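August, a little after six in the morning

I slept with the window open again and woke up before the alarm, which never happens at home, and I lay there listening to the gulls and thinking about bread. I have been at Skornarham for most of the month now and I still haven't made a loaf I would be proud to hand across a table. Yesterday's was better (it rose, at least!), but the bottom was pale and a bit gummy and I ended up toasting all of it for supper with too much butter, so I can't say anybody suffered.

Maëlys Roussel came by in the afternoon with a jar of her own starter, the one she has kept going since she lived in Drorkadov, and we stood in the kitchen talking for so long that my coffee went cold twice. She thinks my dough is too wet for the flour they sell in the village. She told me to go down to 40 grams of starter and leave it overnight in the pantry, and to stop poking at it every half hour like a worried aunt. I promised to try. I did poke it once before bed, just a little.
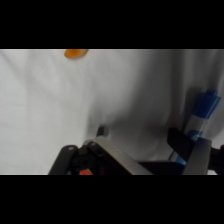 Bread wants a calm night, Maëlys says, and so I'm trying to be calm too. I put the bowl on the second shelf with a plate over it and went around picking up after myself, and I thought how much I have come to like plain white cloth in a kitchen, wrinkles and soft gray shadows and all. My grandmother ironed every single one of hers, even the rags. I fold mine while I listen to the radio and call it done. She would have had something to say about that, and then she would have fed me, and I'd give a lot to have her here for one breakfast.

It is nearly seven now and I have just been to look. The dough has come up close to the rim, with four big bubbles on top, and it smells sour and sweet, a little like apples. I'm going to shape it as soon as I finish this page. If it turns out well I'll walk half of it over to Maëlys while it's still warm, and if it doesn't, well, there is plenty of butter left. Must remember to buy salt, and to write back to my sister about September.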